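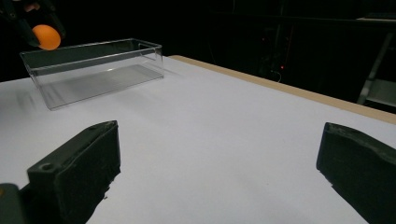 Começo pela garra, porque é dela que mais me perguntam desde que anunciámos o novo plano de manutenção da célula Amunari. Sou a Imogen Pilkington, trato da assistência técnica na Ingvarsson, e passo boa parte dos meus dias a olhar para dedos de garra, mais do que gostaria de confessar! O teste que fazemos depois de cada troca é muito simples: uma bola cor de laranja, pequena, segura por cima de uma caixa de plástico transparente, numa mesa branca e lisa. A bola perdoa pouco. Se os dedos fecham tortos, ela foge logo para um dos lados e ficamos a saber que há um parafuso por apertar ou um calço mal assente.

A novidade que hoje tornamos pública, a 4 de maio de 2019, é que este serviço passa a estar disponível para todos os clientes da Amunari, e já não só para os que compraram a célula connosco. Quem tem uma máquina em segunda mão (e sei que são muitos, recebo os vossos e-mails) também pode aderir. As primeiras visitas arrancam em junho, a partir da nossa oficina de Merkine.

E o que fazemos numa visita? Desligamos a célula, tiramos os dedos e vemos o revestimento da face interior, aquele material rugoso que agarra a peça. Quando começa a ficar polido ao centro, troca-se o par inteiro, nunca um dedo só. Depois limpamos as guias, pomos massa nova (pouca, por favor, massa a mais só junta pó) e voltamos a acertar o zero da garra. O Troels Hallgrímsson, que desenhou o procedimento, insiste em que o aperto seja feito em cruz e com chave dinamométrica. Eu era das que apertavam a olho. Já me passou.

Nos ensaios que fizemos em Rosamside, a mesma garra completou 3.891 ciclos antes de pedir revestimento novo. Com peças mais abrasivas será menos, claro, e é por isso que o intervalo se combina com cada cliente depois da primeira inspeção.

O plano anual custa 280 euros por célula e inclui um jogo de dedos, a massa e a deslocação até 12 quilómetros da oficina. Para distâncias maiores fazemos orçamento à parte. Já temos mais de 547 células registadas, por isso peço-vos alguma paciência com as datas!

"Prefiro uma paragem marcada a uma chamada às sete da manhã", diz a Tyyne Toivonen, responsável de produção em Rosamside, e eu assino por baixo.

As inscrições fazem-se junto da equipa de assistência da Ingvarsson, em Merkine. Tenham à mão o número de série da célula, gravado na placa da base. Para pedidos da imprensa, falem com a Azadeh Nazari, do nosso gabinete de comunicação.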